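Search this guide Go

5.3 Recording a two-handed cloth task

Read 5.2 first if you haven't homed both arms today. The gloves will let you skip it. The arms will remember.

1. Clear the table of everything except one cloth. Start with a small towel; bedsheets are in section 9, where they belong.

2. Put on the operator gloves, left then right, and hold both hands open until the Panier console says READY. If it says ALMOST READY, keep holding. It means it.

3. Set the speed limit to 32 percent. You may raise it to 52 once you have ten clean recordings, and you'll want to long before that.

4. Press the foot pedal once to start recording. Lower both hands together and take the cloth from above, one hand on each side, fingers curled over the fabric.

5. Lift the cloth clear of the table before you try to spread it. Pause for one full breath. 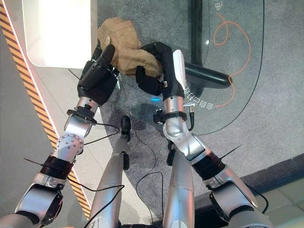 Figure 5-4. Both hands on the cloth, held over the glass.

6. Draw the hands apart slowly until the cloth stops giving. Stop there. The hands can't feel what yours would feel, so watch the fabric — it goes flat and straight between the grips just before it starts to complain.

7. Lay it down, fold the near edge to the far edge, and open both hands fully before moving away. A half-open hand takes the towel with it.

8. Press the pedal again to stop. Name the recording something you'll understand in April. "test_final_new2" is taken.

CAUTION: Never pull against the other hand to "see what happens." The wrist fuses happen.

NOTE: Glass tabletops confuse the depth reading. Enter the table height by hand under Surface > Manual. Zatedov tables are 640 mm.

NOTE: Bad attempts are worth keeping if you recover the cloth within the same recording. Tag them RECOVERED. Delete the ones where you swore and took the gloves off.

Comments (3)

Ankit Sengar
Step 2 hangs on ALMOST READY with the Puletti gloves. Is there a timeout?

Youssra Ait Brahim
@Ankit unplug the left one, count to five, plug it back in. Worked for me at recording 184, when I had lost the will to fold.

escobedo_lab
Second note should be up at step 1. Ask me how I know.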